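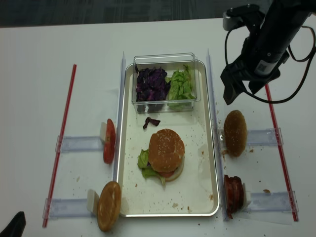 # Gristness school lunch pilot: second progress report

To: Jacinto Ochoa, Moynihan Fund
From: Fiachra Costello
March 14, 2026

You asked whether the new menu is getting kids to eat more vegetables. I don't think we can say that yet, and I'd be careful with anyone who does.

The kitchen at Gristness served 3,000 lunches in the period, against 267 in the December trial. Most of that jump comes from adding the Wumwood site and running every school day. It tells you we can cook at this scale. It doesn't tell you what went in the trash.

## What was done

- Burgers now go out with lettuce and tomato as standard. Cabbage is offered on the side.
- Fovthorpe took over produce delivery. Two early orders came late and the cooks filled in with canned corn.
- Staff training is finished at Gristness and half finished at Wumwood.

## The survey

We got 82 forms back. The students who filled them in liked the food, but they were handed out by the same people serving lunch, and I wouldn't lean on them. The question about cabbage was also badly worded. "Would you try it again?" got a yes from several students who wrote underneath that they hadn't tried it.

## Money

Spending is $1,000 over plan, all of it on produce. Fovthorpe says prices will settle by summer. They said something similar in December, so I have left the higher price in the forecast.

## Next period

We will weigh plate waste at both sites, two days a week, with someone from outside the kitchen doing the weighing. I would like to hold off on the third site until we have those numbers. If you still want it opened this spring, I need a decision before the Wumwood training ends, as the same trainer would have to cover both.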